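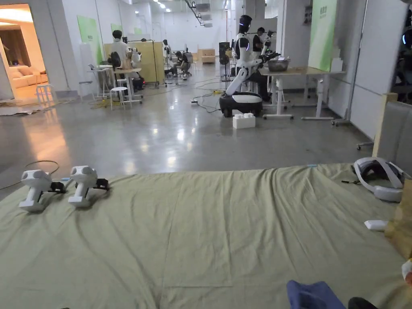 Fig. 1. Headset and two controllers on the green cloth.

Our project at Lodham was to compare ways of folding cloth on soft surfaces. Žofie Koubek planned the tasks and I, Kamil Sýkora, kept the notes. We made 20 tasks, and 11 of them use the bed. A mattress is more difficult than a table - the sheet moves together with the cloth, and the edges do not stay straight.
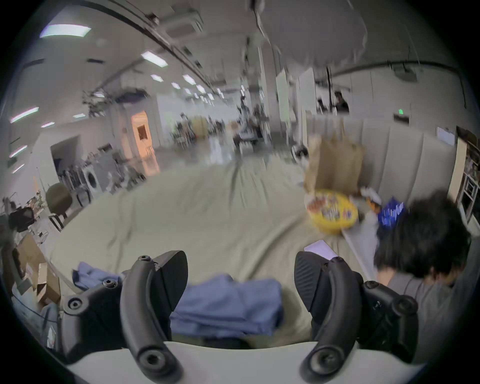
For small cloths we folded in half two times and pressed the crease before the next fold. Large cloths needed another method. We first took both upper corners and pulled the edge tight, and only then we started to fold.

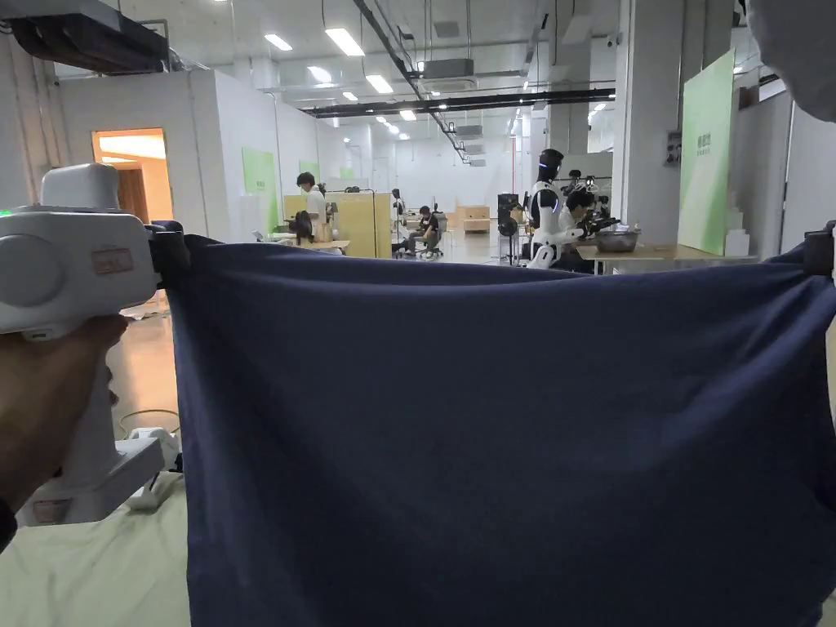

Fig. 3. Navy blue cloth held by its two upper corners.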